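Ornton Walks: places to see on foot

Version 2, last updated Sun 14 January

What you get
Ornton Walks is a free list of sights, viewpoints, markets and old buildings in and near the town of Ornton, put together for anyone planning a day out or a longer stay. There are 489 places in it so far, and I've been to every single one (some of them far too often - the covered market does very good pies!).

Files
places.csv - one row per place, with name, street, short note, opening months and whether there's a fee
routes.csv - 134 walks that join the places up, from a quick loop of the harbour to the full day out past Sedgwick Mill
notes.txt - odds and ends that wouldn't fit in a table, such as which museum door to use

The short notes are kept under 300 characters so they fit nicely on a phone. If a note is blank, I haven't written it up yet, but the street and opening months are still right as far as I know.
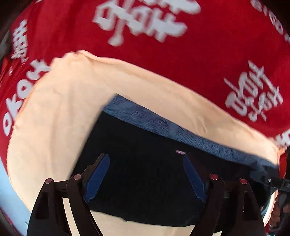
Can I use the list in my own guide or app? Please do, as long as you say where it came from and pass on any mistakes you find.

What's missing
Hotels and hostels aren't covered at all. Cafes are only in if the building itself is worth a look, like the Illetti tea rooms with their lovely painted ceiling. Opening months are weakest for the gardens, many of which shut in September on whatever day suits them, so do ring first.

Loading it
Both tables are plain UTF-8 with commas, and any spreadsheet will open them. The place_id column links the two. If you use the Fetach map viewer, load places.csv first and then routes.csv - the other way round gives you lines with no names on them.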